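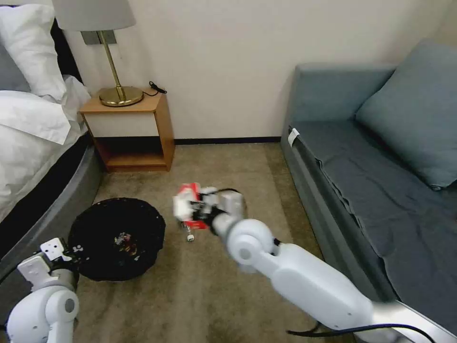

Branwen Lloyd asks that the comments column be filled in even where the item passes, as a bare tick in last year's return left her unable to tell a room that had been checked from one that had been walked past. That has been adopted throughout this issue of the list.

HINONSTEAD GUEST ACCOMMODATION
Room safety inspection: checklist with comments
Issue: April 2021
Block: Pornard wing, upper floor
Room: 201
Type: single bed with sofa bed, carpeted

Key: P = pass. A = action needed. N/A = not applicable. Items marked A carry a priority, 1 (before next let) or 2 (within the quarter).

1. DOOR AND ESCAPE ROUTE

1.1 Entrance door closes fully into the frame from any angle, unaided. A (2)
Comment: Closes from wide open. From a hand's width it stops on the latch. Adjust latching speed on the closer and retest.

1.2 Intumescent strips and smoke seals complete, unpainted, no gaps at corners. P
Comment: Small nick on hinge side below the middle hinge, surface only. Recheck next visit.

1.3 Door opens from inside without a key. P
Comment: Thumb turn stiff. Dry lubricant applied.

1.4 Fire action notice fixed to back of door, legible, correct assembly point. A (1)
Comment: Notice still gives the old assembly point by the Scanlon gate. Replace with the current version. The same fault is likely along the whole corridor, so check every door before ordering.

1.5 Route from bed to door clear with sofa bed opened out. P
Comment: Test with the sofa bed fully extended, not folded. The gap is adequate provided loose furniture is kept off the line between bed and door.

2. DETECTION AND ALARM

2.1 Smoke detector fitted, secure, free of paint and dust cover. P
Comment: Head number agrees with the panel schedule.

2.2 Alarm audible at the bedhead with the door shut. P
Comment: Tested with the extractor running.

2.3 Vibrating pad available on request and charged. P
Comment: Held at reception. Charge log up to date.

3. ELECTRICAL

3.1 Socket outlets secure, faceplates uncracked, no scorching. P
Comment: The outlet behind the bed cannot be seen without moving the bed. Move it. Do not pass this item by feel.

3.2 Portable appliances labelled and in date. A (1)
Comment: Kettle label missing. Withdrawn from the room and entered in the register as item 384 for retest.

3.3 Bedside lamp: flex, plug and shade. P
Comment: Lamp rating checked against the maximum shown on the holder.

3.4 Heater: thermostat works, guard fixed, nothing stored against it. P
Comment: Grilter wall unit. One guard screw replaced with the correct type.
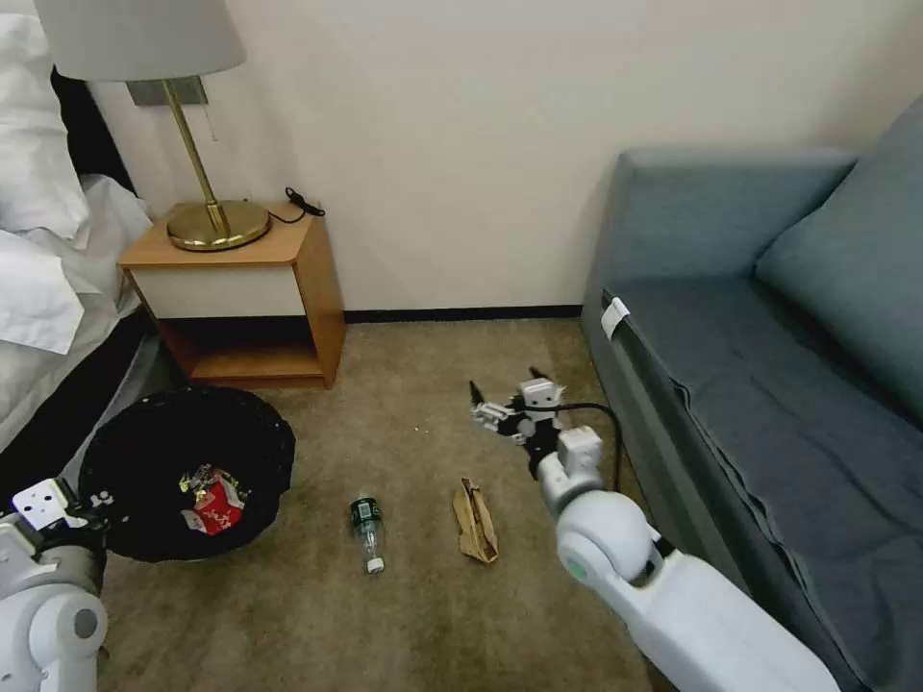 4. FLOORS AND TRIP HAZARDS

4.1 Carpet flat, no lifting at joins or edges. P
Comment: Press along the threshold bar with the foot and along the walls by hand. Record any movement, however slight, as a join that lifts under light pressure will lift under a suitcase wheel.

4.2 Threshold bar tight, screw heads flush. A (2)
Comment: One head proud. Re-seat or replace.

4.3 Trailing leads. P
Comment: None from fixed items. Guests' own chargers are outside the scope of this list.

5. FURNITURE

5.1 Bed frame sound, castors locked, headboard fixed. P
Comment: Headboard bolts nipped up.

5.2 Sofa bed mechanism opens and shuts without force, no exposed sharp parts. P
Comment: Operated twice. Keep fingers clear of the rear hinge when closing. The warning label is worn and should be renewed when labels are next ordered.

5.3 Fire safety labels present on upholstered items. P
Comment: The sofa bed label is under the seat base. Lift the base to read it.

6. WINDOW

6.1 Restrictor fitted and holding. P
Comment: Pulled firmly by hand. Release key kept with the floor keys.

6.2 Blind cord secured to the safety device. A (1)
Comment: Device present but the cord had been left off it. Refitted during the inspection. Housekeeping to check at every changeover.

7. SUMMARY OF ACTIONS

Priority 1: fire action notice (1.4), kettle (3.2), blind cord (6.2, fixed on the day, remains open until the changeover sheet has been amended).
Priority 2: door closer (1.1), threshold bar (4.2).

The room may be let once the notice has been replaced and a tested kettle supplied. Priority 2 items do not prevent letting. Return the signed sheet to the Hinonstead office with the corridor sheet attached. Sheets received without it will be sent back.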